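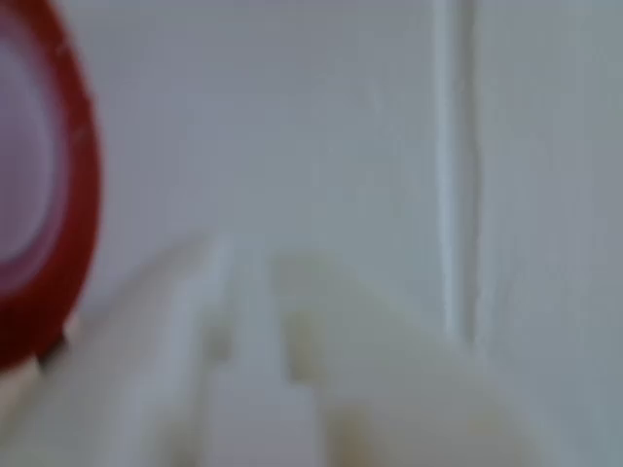

Abb. 1: Roter Ring, Nahaufnahme

4. Resolutionsentwurf im Portal Mimham einreichen

Jetzt wird es spannend, denn euer Entwurf geht zum ersten Mal an alle Delegationen im Ausschuss! Ihr braucht dafür den Zugang aus Abschnitt 3 und mindestens 2 Länder als Mitunterzeichner.

1. Meldet euch an und öffnet euren Ausschuss.
2. Wählt »Neuer Entwurf« und tragt das einbringende Land ein.
3. Fügt zuerst die Präambel ein, danach die operativen Absätze. Jeder Absatz bekommt ein eigenes Feld (die Nummerierung übernimmt Mimham für euch, herrlich!).
4. Ladet die Mitunterzeichner über ihren Ländernamen ein.
5. Klickt auf »An den Vorsitz senden«.

Hinweis: Pro operativem Absatz sind 500 Zeichen möglich. Längere Absätze teilt ihr in Unterpunkte auf. 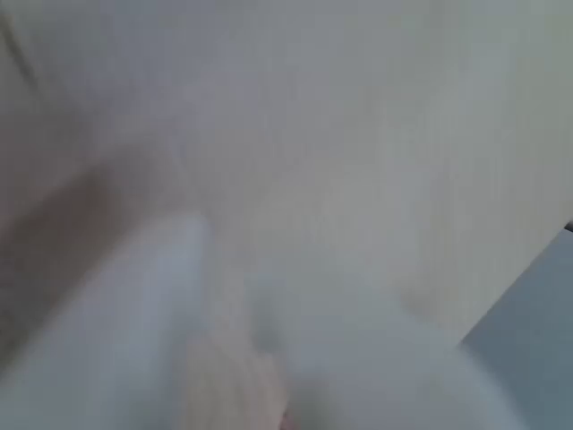
Abb. 2: Helle Fläche mit schräger Kante

Achtung: Nach dem Absenden ist der Text gesperrt. Änderungen laufen ab dann als Änderungsantrag, siehe Abschnitt 5.

6. Wartet auf die Freigabe durch den Vorsitz. Der Status wechselt von Grau auf Grün.
7. Druckt die Fassung mit Entwurfsnummer aus und nehmt sie mit ans Rednerpult.

Bei der Konferenz in Ollitz im März liefen 277 Entwürfe über das Portal, ein toller Rekord!

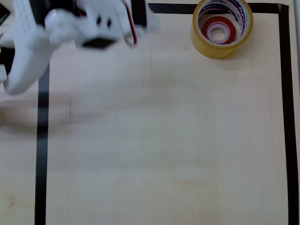 Guðlaug Brynjólfsdóttir rät dazu, die Mitunterzeichner schon vor der ersten Sitzungspause einzuladen, weil danach alle gleichzeitig bestätigen wollen und der Vorsitz mit den Freigaben kaum nachkommt.

Stand: 6. August 2024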